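# Cables sobre la mesa

La regleta es el objeto del que menos se habla al montar un espacio de trabajo y el primero que falta. Janelle Pangilinan ordena mesas de taller y de oficina desde hace 20 años, y suele empezar por ahí: qué se enchufa, dónde y por qué lado sale el cable.

En Kurkemden, el local donde da sus cursos, las mesas son oscuras y los cables, casi todos blancos. Le parece una combinación práctica. Un cable blanco sobre un tablero negro se ve y se evita – uno negro acaba enganchado en una manga. 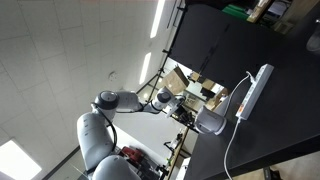
*Regleta blanca con interruptor sobre el tablero negro; al fondo, cajas de cartón.*

Su método tiene pocos pasos. Primero se vacía la mesa y se pasa un paño seco, porque el polvo se nota mucho en las superficies mate. Después se coloca la regleta con el interruptor a mano y se deja que el cable de entrada caiga por el lado más cercano a la pared. Las curvas, amplias. Pangilinan no aprieta bridas hasta el final, cuando ya sabe qué aparatos se quedan.

Jomar Sison, que lleva el almacén de la tienda Soriano, discrepa en un punto. Él fija la regleta debajo del tablero desde el primer día y gana superficie. Ella la prefiere arriba mientras haya cambios, aunque ocupe sitio. 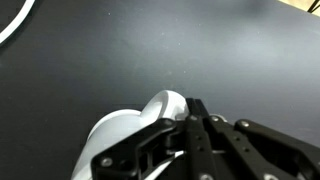 **¿Se puede enchufar una regleta a otra?**

Conviene evitarlo. Si faltan tomas, lo correcto es comprar una regleta más larga o pedir a un electricista otro enchufe en la pared.

El segundo asunto es la longitud. Un cable demasiado corto queda tirante y castiga la unión con la regleta; uno demasiado largo termina en un ovillo. Sison mide con una cuerda el recorrido real, con sus curvas, y añade 20 centímetros. Lo que sobra se recoge en un lazo flojo, nunca doblado en ángulo.

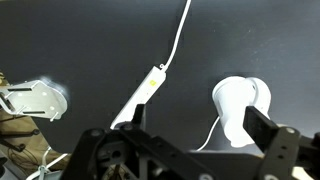 También marca las regletas. Una pegatina de color basta para saber a qué mesa pertenece cada una cuando se recogen todas juntas, y en Soriano hay 438 en el inventario. Las que tienen la carcasa agrietada o una toma floja se retiran sin intentar arreglarlas.

Pangilinan repasa sus mesas en octubre, antes de que lleguen lámparas y estufas. Las estufas van directas a la pared. El repaso le lleva cinco minutos por mesa, paño incluido.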